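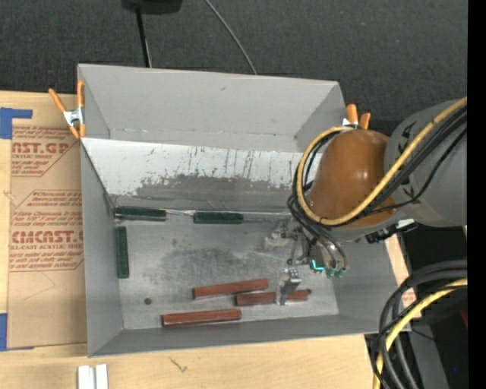
Last changed: Fri 8 August

Section 3. Fitting and wiring the Witix headlight to a hub generator

This section covers the Witix headlight on bicycles with a front hub generator. For the rear light see Section 5. The instructions apply to the standard headlight and to the Prustari version with the standlight switch. Where the two differ, the step says so.

Before you start

Check that the generator is mounted with its connector on the right side of the bicycle, as seen by the rider. If the connector is on the left, remove the wheel and turn it around, unless the hub carries a disc rotor. Hubs with a rotor can only be fitted one way, and the cable must then be routed down the left fork leg.

CAUTION: Do not connect the headlight to a battery or to an e-bike power outlet. The headlight accepts current from a hub generator only. Damage from any other supply is not covered.

Mounting the bracket

1. Lean the bicycle against a wall or place it in a work stand. Turn the handlebar straight ahead.
2. Remove the bolt from the fork crown. If the bolt also holds a fender, support the fender while the bolt is out.
3. Slide the bracket onto the bolt, with the curved side of the bracket facing forward. Place the toothed washer between the bracket and the fork.
4. Refit the bolt and tighten it by hand. Do not tighten it fully yet.
5. Attach the headlight to the bracket with the short bolt and the locknut. The Farquharson logo on the housing must be upright when read from the front.
6. Turn the handlebar fully left and then fully right. The headlight must not touch the frame, the brake cable or a front basket at any point.
7. Tighten the fork bolt to 6 Nm. Tighten the headlight bolt only until the headlight holds its angle.

NOTE: On forks with a caliper brake, the fork bolt is also the brake bolt. Re-center the brake after step 7 and test it before riding.

Running the cable

1. Lead the cable from the headlight down the rear face of the fork leg.
2. Leave a loose loop between the headlight and the top of the fork leg. The loop should be large enough that the cable stays slack when the headlight is tilted.
3. Fix the cable to the fork leg with the cable ties supplied. Do not pull the ties tight until the whole cable is in place.
4. Cut the cable to length, leaving around 2 inches spare at the connector.
5. Strip the ends of both wires and twist the strands.
6. Push the wires into the connector cap. The striped wire goes to the ground side, marked with the ground symbol.
7. Fold the wire ends back over the cap and press the cap onto its base until it clicks.
8. Plug the connector into the hub. Tighten the ties and trim the ends.

CAUTION: Keep the cable away from the spokes and from the rotor. A loose cable can be drawn into the wheel.

CAUTION: Unplug the connector every time the front wheel is removed. Pulling the wheel out with the cable attached will tear the wires from the cap.

Testing

Lift the front wheel and spin it by hand. The headlight should come on and may flicker at low speed. Flicker is normal and stops at riding speed. If the headlight does not come on, check in this order: the switch, the connector cap, the two wires at the cap, the plug at the rear of the headlight.

On the Prustari version, set the switch to the middle position for the test. In this position the light sensor is bypassed. After the test, return the switch to the position you want to ride with.

Setting the beam

Set the beam on level ground, in the dark, with the usual load on the bicycle. Stand it facing a wall, 5 yards away. Spin the front wheel and tilt the headlight until the upper edge of the beam falls below the height of the headlight itself. Tighten the headlight bolt and check the beam again.

Service

Check both bolts after the first week and then every 2000 miles. Wipe the lens with a damp cloth. Do not use solvent or a pressure washer. Replacement caps and brackets can be ordered from Tukatgate dealers.

Shared 6 times
3 comments

Guest
Which way round is ground if neither wire has a stripe? Mine are both plain black.

Guest
Same here on an older one. One wire had a ridge you can feel with a fingernail, I put that one to ground and it works fine.

Guest
Step 4 under the cable part, I would leave more than that. I had to redo the ends twice and ran out of cable. Also the ties in the bag were too short for my fork.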